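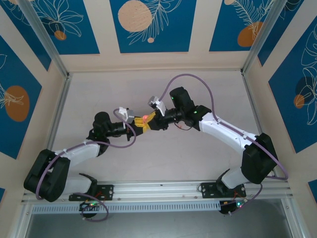

The Cletero two-arm bench kit during the handover exercise.

Review of the Cletero Two-Arm Bench Kit

This review sets out my assessment of the Cletero kit, which Moodley supplies to colleges and small workshops. I used it over 40 working sessions at the Grarnside training rooms, where I am responsible for the introductory automation course. Moodley lent the equipment and had no part in the text.

The kit consists of two arms, their power supplies, a mounting rail and a set of interchangeable fingers. Assembly took one morning. The printed instructions are clear on the mechanical side and noticeably thin on the wiring. Users should read the section on cable routing twice before tightening anything, as a cable tied too short will limit the reach of the arm. My colleague Wajid Naqvi had to redo one arm for this reason.

The handover exercise asks one arm to pass a small part to the other. It is the most useful lesson in the package. Students find out quickly that both grippers must agree on position and timing, and the supplied program exposes each setting in ordinary language. We ran the exercise 200 times with the default values and kept a log. Most failures came from one gripper opening too early, and a longer pause before release removed the greater part of them.

The control software, Mimlow, is competent. It starts slowly, and its error messages refer to joints by number without a diagram on screen. Agata Mancuso prepared a paper chart for the wall, which the supplier would do well to include in the box.
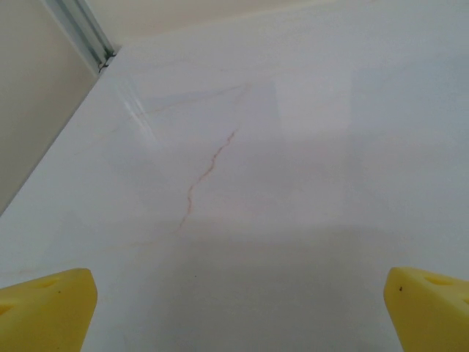 Can the kit be used without programming experience?
The basic exercises can be completed from the menus alone, but changing the order of movements requires some simple scripting.

Support was prompt. A query sent on a Tuesday received a full reply the same afternoon, with a corrected settings file attached. Replacement fingers are sold in packs of four, and I would advise ordering one pack with the kit.

I recommend the Cletero kit for supervised teaching. For unattended work I would wait for the revised Mimlow release, which Moodley expects to issue in May. The Grarnside log and wall chart are available to other instructors on request.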